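1/
Spent two days with the Vuvance two-arm laundry kit at a demo site in Flenville. We are thinking about leasing one for the linen room. Posting my notes as I type them up, for the people who asked.

2/
What's on offer: two arms, a gripper on each, wrist cameras, a head camera, the control software and remote support. It's a lease. You don't buy it outright. Washers and dryers are yours to supply, and so is the floor space.

3/
Price I was quoted is $800 a month with a 2 year minimum. Delivery and setup are in that. Replacement gripper fingers are not. The quote is good through the end of June, then they reprice.

4/
Wrist cameras first, as that was my main question going in. The camera sits low on the gripper, so part of your picture is always gripper. With the arm turned up toward the ceiling you get lights, ducts and the lettering on the wall. It's gray and a bit soft, and the bright end of the wall washes out some of the letters. 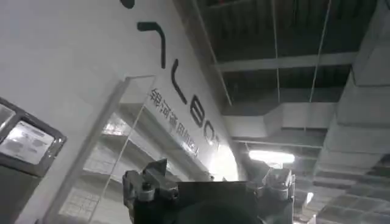
5/
Does the soft picture matter? For towels, no. For reading a care tag, yes, and Vuvance doesn't claim it can read care tags. I asked Palesa Matlala on their support side and she said sorting has to be done by a person before the load gets to the robot. Put that in your labor numbers.

6/
Glare is worth asking about if your room has strong overhead lighting. There's an exposure setting for each camera, in the same menu as the gripper force. We changed it twice on the first day and left it alone after that.

7/
Setup. The manual is 322 pages. You need maybe the first chapter and the chapter on door positions. The rest is fault codes and parts drawings. The index is bad. Search the PDF.

8/
Door positions are where the time goes. Each machine has to be taught separately, even if you have two of the same model side by side. You move the arm by hand to the handle, save, move to the open position, save, then to the lower lip of the drum opening, save. If anyone bumps the machine, you do it again. Mark where the feet go.

9/
They use front loaders with big round doors, so that's what I can speak to. I have no idea how it does with top loaders. Salvador Coelho from the Vuvance sales team told me they don't support them at this time.

10/
The part I cared about most was the reach into the drum. The arms come in low over the bottom of the door ring, and the basket goes on the floor to the left. The forearms have a light gray covering over them. The fingers are bare metal, and there's a lot of chrome to hit on a door like this one.

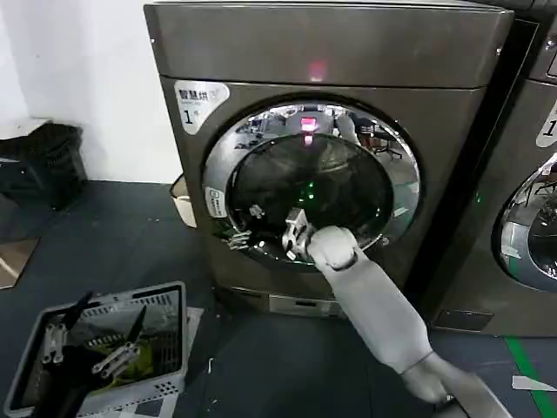

Ask what happens if the fingers touch the ring. The answer I got is that the arm stops at a set force and waits for someone to clear it from the tablet. I tested that with my hand on the rim and a low force setting, and it stopped. I didn't test it at the default setting.

11/
Small items are the weak point. A single cloth at the back of the drum took it several tries on Mon 3 May and I ended up pulling it out myself. Bath towels went fine. Fitted sheets came out as one big lump, same as when I do it.

12/
Speed: slower than a person. If you have someone standing there anyway, this won't save you money. The case for it is overnight, when loads sit in the machine until the morning shift. That's our situation, so I'm still interested.

13/
Noise: quieter than the dryers. I could talk next to it in a normal voice.

14/
I also looked at the Rurnico single-arm unit last month. Cheaper, but it needs a cart at a fixed height and our cart isn't that height. No wrist camera on the base version either. If your loads are all the same item it might do.

15/
Things I'd want in writing before signing: response time for remote support on weekends, who pays shipping on a failed arm, and whether software updates can be put off. Two of those were "we'll get back to you." I'll add to the thread when they do.

16/
Someone asked by DM about training. It's a half day, on site, for up to four people. Veronika Lehner ran ours and let us do the teaching steps ourselves, which I liked. Bring someone from the night shift, they're the ones who will be clearing stops.

17/
Where I am now: asking for a trial month in our own room, with our own baskets and our own lighting. Won't sign for the full term off a demo site. If they agree I'll log every stop and post the log here.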